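The afternoon the left gripper stopped listening

I had promised myself I'd write this up while I was still cross, and then of course I had a cup of tea and calmed down, so you're getting the gentler version. We were at Clilgate for a long day of hand-held gripper recording, the job being food on plates: pick up, turn, put down, again and again until your wrists complain. I do love that big room with the glossy floor and the railing up above, even if everything you drop in it sounds like a gunshot!
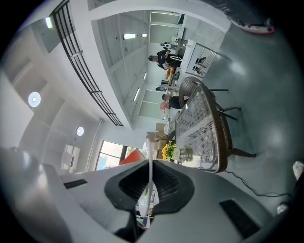 What went wrong

The short version is that the left gripper's clock drifted away from the right one's, and it did so without a single warning light. Plilellow, our recording software, went on cheerfully saying everything was fine. We lost over 60 takes before I played one back and saw the left hand closing on something the right hand had already let go of.

My first guess was the marker cubes, and I wasted 15 minutes wiping them with my sleeve (don't do this, use a proper cloth). It was a cable. The Kodmont connector had worked itself half out of its socket, so the sync signal came and went as I moved my arm, and each time it came back the software quietly made up the difference.
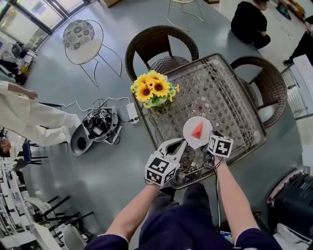
I pushed the plug home, heard the click I should have heard in the morning, and did five test takes, which all lined up beautifully. The Tănase strain clips had been in my bag the whole time, still in their packet, and I felt rather silly fitting them at four in the afternoon.

So now I tug every plug before we start, and I play back the first take all the way through, however keen everyone is to get going. I've also written to the Plilellow people asking for a nice loud beep when the signal drops. No reply yet, but I'll add a note under this post when I hear from them.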